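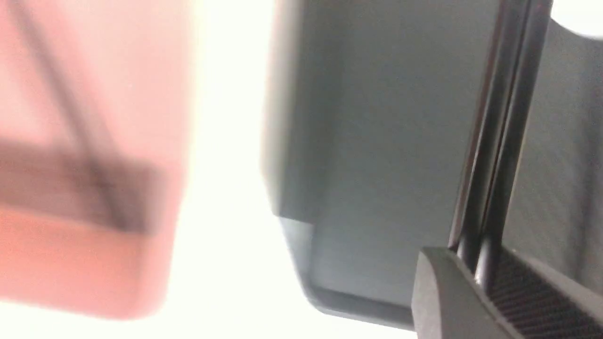
A salmon-pink surface against a white background.

Tremitz Releases Fillodeck 5 Color Reference Set for Powder Coaters and Small Finishing Shops

July — Tremitz, a supplier of color reference materials to the coatings trade, has released the fifth edition of Fillodeck, its boxed set of sprayed reference chips. The new edition holds 2043 colors, of which 701 are new or have been remade to a corrected formula. Orders are open now, and the first boxes ship at the end of the month.

Fillodeck chips are sprayed on coated card stock and cut after curing. Each chip carries its color number, gloss level and batch code on the back. The front is left unprinted so that it can be laid directly against a part. Earlier editions printed the number along the lower edge of the front, and customers asked for the change after finding that the black type affected how they judged pale colors next to it.

The largest group of changes falls in the reds, pinks and corals. In the fourth edition these were grouped by hue alone, and neighboring chips could differ widely in lightness. Fillodeck 5 sorts them first by hue and then by lightness, with a fixed step between chips. The same order has been applied to the warm grays and browns. Blues and greens keep their fourth edition order and will be re-sorted in a later release.

"Most of the complaints we log are about pinks," said Relu Lungu, who heads color control at Tremitz. "A coral that reads correctly under a shop tube can look orange in a window. We remeasured every chip in that range under three light sources and dropped the ones that moved too far. Some of those were popular colors, and we have put a nearest match in the index for each of them."

Dropped colors are listed in a separate table at the back of the index booklet. Shops that hold open jobs against a dropped number can continue to order single chips from remaining stock, but no new batches will be sprayed.

Gloss levels

Each color in the set is supplied in satin. Full gloss and flat versions are available as single chips on request, with a longer lead time. Tremitz does not recommend matching a gloss part against a satin chip by eye. Where this cannot be avoided, the index booklet gives a short procedure: tilt both surfaces until the reflection of the lamp is out of view, compare, then rotate the chip a quarter turn and compare again. A result that changes after the turn should be treated as no match.

Numbering

Color numbers from the fourth edition remain valid where the color itself has not changed. Remade colors keep their old number with the letter R added. New colors start at 3023 and run upward. Gaps in the sequence are deliberate — they leave room for in-between shades that customers may request before the next edition.

Purchase orders that give an old number without the R will be filled from fourth edition stock until that stock runs out. After that point, Tremitz will contact the buyer before substituting.

Storage and replacement

Chips should be kept in the closed box, away from sunlight and heat. Reds and pinks fade faster than other groups, and Tremitz advises replacing those sections every two years in shops that use them daily. Replacement sections are sold separately and fit the existing box. Chips with scratches, fingerprints that do not wipe off, or bent corners should be taken out of use. Cleaning is limited to a dry, lint-free cloth. Solvents will change the gloss and in some cases the color.

The box itself has been rebuilt. Dividers are now fixed at both ends, and the lid closes flat when all sections are loaded. The fourth edition box can still be used, though it does not have a slot for the larger index booklet.

Field trial

Kowalczyk, a contract finisher of metal furniture and shelving, used a pre-release set over one winter on its standard approval jobs. The shop compared chips with first-off parts at the line and again in its inspection booth.

"The back printing was the main gain for us," said Amado Salazar, finishing manager at Kowalczyk. "We had one misread number early on because someone copied the batch code instead of the color number. We told Tremitz, and the color number is now in larger type. Otherwise the set went into use without any retraining."

Following the trial, Tremitz also moved the gloss level to its own line on the back of the chip.

Availability

Fillodeck 5 is sold directly by Tremitz and through its distributor, Pusico. Owners of the fourth edition can buy the changed and new chips as an update pack, which includes the new index booklet but not the box. The third edition cannot be updated, as its chips are a different size.

Sample chips from the pink and coral section are available free to trade customers — up to one strip per shop. Requests should state the light source used for inspection so that the correct notes can be sent with the strip.

About Tremitz

Tremitz makes sprayed color chips, gloss standards and inspection cards for powder and liquid coating shops. Its products are used in metal finishing, furniture, fixtures and general repair work.

Press contact: Tremitz press desk. Review sets are available on loan.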